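Why does adding more demos of the same room make my policy worse?

Asked by Ruaridh Mackay

I'm training a tidy-up policy from head camera video, following the Drustik recipe. With 1,349 demos from six homes it finished 8 of 9 test tasks. I then added a big batch from one apartment with a glossy marble floor, and now it reaches for bright spots on the tiles. Same learning rate, same number of steps. Is this a known effect?

3 answers

Fergus Crichton
Yes. You changed the mix when you added the batch. If you sample evenly over demos, one home now makes up most of every training batch. Sample evenly over homes first, then pick a demo inside that home. We did this on Uvard in August and the false reaches mostly went away. Also check that your test homes aren't in the training set.

Khương
Did you try turning down the exposure? Worked for me on a different robot.

Rulurham
Agree with the first answer, but I would look at the labels too. Glare alone shouldn't cause a reach. Plot the gripper commands for the new batch and look for closes with nothing between the fingers. If the operators paused with the grippers low over the floor, the policy can tie that pose to the shiny tiles. Trim the idle parts at the start and end of each demo, then retrain with sampling by home. Change one thing per run or you won't know which one helped.
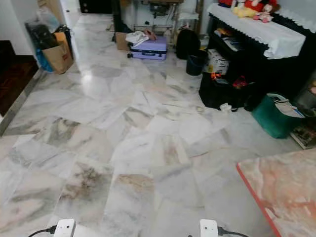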